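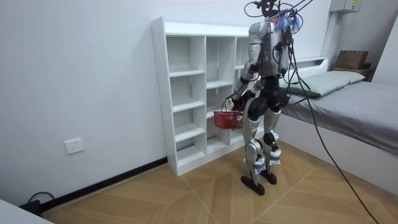
Dear list members,

I would like to add something to the discussion on calibrating the Daladero load frame, as we have used the same model in our soil laboratory for several years. The method in the manual is correct, but it assumes that the frame has already been warm for a while, and the proving ring also. When we start cold in the morning, the first readings come out low. For the dead weights we now use a small plastic basket with a handle, and hang it from the hook of the ring. It is light, we weigh it once and write its mass on the sheet.

On the earlier question:

> We bought a used Daladero frame from Dramine and we do
> unconfined compression on clay from the Piletel site. At 400 N
> the ring and the load cell agree well. At 800 N the cell shows
> 30 N less than the ring. Is this normal for an old cell, or
> should we send it back? The supplier did not answer yet.

A difference of 30 N at this load is too much for me. Before you send the cell back, please check two things. First, look at the ball seat between the ring and the top cap. Ours had a small flat place and the load went in slightly from the side. Second, repeat the loading in both directions, up to 800 N and down again, and compare the readings at 400 N. If they are different going up and going down, I would suspect friction in the frame and leave the cell alone for now.

About the clay samples – we keep them wrapped for 48 hours after trimming, in the same room as the frame. I know that some laboratories test immediately. I don't say it is wrong, but our results were more scattered when we did so.

Could you also write which dial gauge is on your ring? There were two versions, and the older one has a different factor on the certificate. I can send our calibration sheet from June if it helps, it is a simple table with one column for loading and one for unloading.

With kind regards,
Baranauskienė
Soil laboratory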